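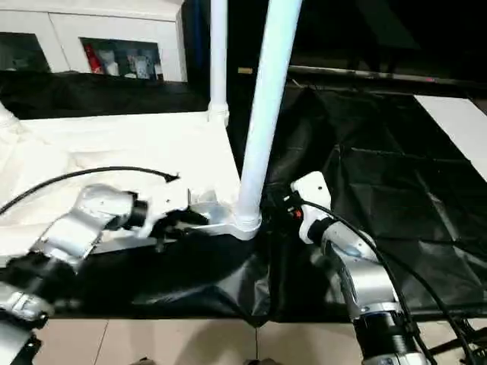

Workshop & Benches > Tables, Tops, Uprights
Thread: big upright in middle of table, does it stay or go
Views: 3633

zixuan_t
Thursday, October 1, 2020
Ok quick one before I have to leave. Table with a white sheet over the left part and black plastic over the right, thick white pole standing up out of the middle area on a flanged base, base is attached to a flat silver bar that runs off to the left. Then a second pole, skinnier, at the back edge of the top in one of those white joint fittings. Both are from a Zivmont kit, the table is a Limum. Overhead shelf goes on top of the poles eventually.

Problem: the fat pole eats the good part of the table. Everything I do I'm reaching round one side or the other. Also if I lean on the table you can feel the pole move a tiny bit. Not a lot. Enough to bug me.

Options I see
- leave it, tighten everything
- move it back in line with the skinny one
- cut it loose from the bar and bolt the flange straight to the top

Also cable routing, I have a thin black one just lying accross the top and it gets snagged. Go.

benchpress_dale
Move it back. Anything in the middle of a table is in the way, forever. I had a post in the middle of mine for one winter and I still reach around it.

mrs_flatpack
Disagree! Middle is where the stiffness comes from, if the shelf is any size at all. Two uprights both along the back edge and you've built a diving board. Every time you put something on the front of that shelf it'll nod at you. How deep is the shelf??

zixuan_t
Don't have it in front of me. Deep. It's going to hold the heavy stuff, that was the whole idea, get the heavy stuff up off the table.

mrs_flatpack
Then leave the fat one where it is and fix the wobble. Wobble first, layout second.

benchpress_dale
Or a shallower shelf. Nobody needs a deep shelf over a work table, you just fill it with junk and then bang your head.

asadi_owner
is the flange sitting flat on the bar. all the way around. mine looked flat and wasnt, slid a piece of paper under one side no problem. Asadi kit not Zivmont but same deal, wide foot on narrow bar. shimmed it, done

zixuan_t
Will try the paper thing tonight.

kettle_and_vise
The bar is your trouble imo. Flat bar bends the easy way, and the easy way is up and down, so the foot rocks even when every bolt is tight. You can crank on it all day. Either something stiffer in place of the bar or bolt through the top like you said. I'd bolt through. Big washers underneath, or a plate if you have one.

Don't know what the Limum top is made of so check that before drilling. If it's a hollow one you'll crush it.

mrs_flatpack
^ this. Check the underside first. Knock on it if you can't tell.

benchpress_dale
Please don't drill a nice top over a guess. Holes are permanant, clamps aren't. Clamp the bar down at both ends, lean on the table, see what changes. If the wobble's gone it was the bar. If it's still there, look at the table legs.

kettle_and_vise
Fair. Clamp test costs nothing. Still say bolt it after.

Asli_S
Jumping in as I have the same table (Aslı Şimşekoğlu, I posted the gray cabinet thread in February if anyone remembers). My top went wavy near the edge where I had a joint fitting overtightened. So for the skinny pole at the back - snug, not gorilla tight. Put a scrap of rubber under it.

And for the pole in the middle, I kept mine. I know, I know. But I worked out that I never use the whole table as one area anyway, it's always left job / right job, and the pole just sits between. I put the stuff I reach for with my left hand on the left and so on and after a week I stopped noticing it. What kind of work is it? If you roll out big sheets of anything then yes, move it, it'll drive you nuts.

zixuan_t
No big sheets. Mostly small things, picking up, putting down, sorting. So yeah left and right could work. Hadn't thought of it that way, I was treating the pole as the enemy.

benchpress_dale
It is the enemy

Asli_S
lol. For the cable: off the surface completely. Either along the back edge or up the skinny pole with hook and loop straps, every hand's width or so. Leave a loop of slack at the bottom. Don't use zip ties, you'll be cutting them off in 2 weeks when you change something.

kettle_and_vise
Zip ties are fine if you're not the kind who changes stuff every weekend. Cheaper too. But don't tape it to the white sheet, the glue goes yellow and then you get to clean that.

mrs_flatpack
Adhesive clips under the back lip. Wipe with alcohol first or they drop off.

zixuan_t
Back. Paper test: slides in on one side of the flange, not far, maybe a third of the way. So asadi_owner wins that one. Clamp test: clamped the bar, better but not gone. So it's a bit of everything I guess. Legs next.

Anyone know if Zivmont sells a wider foot for the thick pole? Their site is a mess. I found a Zolivton one listed at 232 dollars, which, no.

asadi_owner
232 for a foot?? no. shim it. washers, brass sheet, cut up soda can, whatever

kettle_and_vise
Zolivton stuff is nice but priced for people spending company money. A metal shop will cut you a square of plate from the offcut bin. Take the foot in with you so they can mark the holes off it.

mrs_flatpack
And do the shim with the shelf ON or some weight up there. If you shim it bare then load it, you'll be doing it twice. Ask me how I know.

benchpress_dale
Still saying move it back, add a brace up top, shallow shelf. You'll be back here by spring.

Asli_S
Dale you said that to me too

benchpress_dale
And was I wrong

Asli_S
Yes! Mine's still in the middle.

zixuan_t
Ok plan. Shim under the flange, level the table feet (one spins free so thats not touching the floor), cable up the skinny pole with straps, leave the pole where it is for now. No drilling yet. If it still moves with the shelf loaded I'll get a plate cut.

One more thing, what thickness of shim do people start with? Paper's too thin and a washer is too much, rocks the other way.

asadi_owner
soda can. fold it once if you need to. go round the bolt holes not across the middle

kettle_and_vise
And recheck the bolts after a few days. Shims settle.

mrs_flatpack
Post count 2000 and I spent it on a soda can thread. Zixuan let us know about the table foot, my money's on that for most of the wobble.

zixuan_t
Will do. Out of soda cans, going to the store.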